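How to Apply for a Bank Job Online Without Losing Your Evening

I love helping people with this, because the online form is the easiest part of getting a bank job once you know how it works! My own first try was at Catterall, for a teller post, and I had to start over twice. Let's save you that.

Step 1. Read the circular all the way through
Look for the job title, the closing time and the age or degree rules. Copy the job reference exactly as printed - Catterall's was 820, and the form wouldn't open without it.

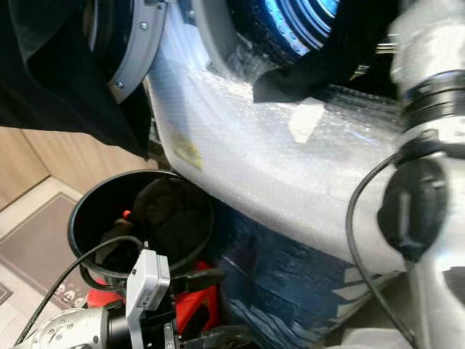

Your files come next, so get them into one folder before you log in. You'll want a photo, a signature scan and your certificates. Keep the photo under 200 KB (most forms turn away anything bigger). Set up at a clear table while you do your scans, and put anything like a big sheet of bubble wrap well away from your papers. Name each file with your own name first, like "Holloway_degree".

Step 2. Make your account
Use an email you check every day. The password needs at least 8 characters.

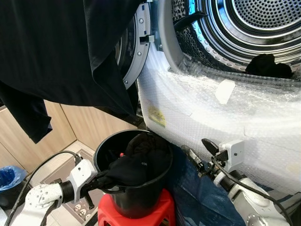 Open drum with a small dark item resting at the bottom.

Step 3. Fill in the form
Type your name just as it appears on your certificates. My friend Amber Cheetham left out her middle name at Gatcombe and spent a whole afternoon on the phone fixing it. Save after every page!

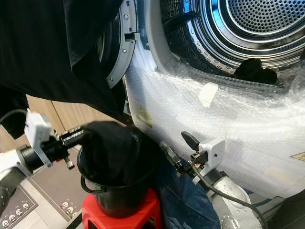 The work history page is the slow one. List your newest job first, with months and years, and leave the salary box blank if it's marked optional.

Step 4. Check and submit
Open the preview and read it out loud. It feels silly, but it works so well.

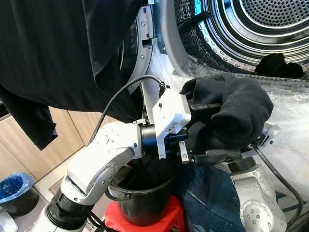 Then press Submit once and wait for the tracking number. Print it or write it down, because you'll need it for your admit card in July.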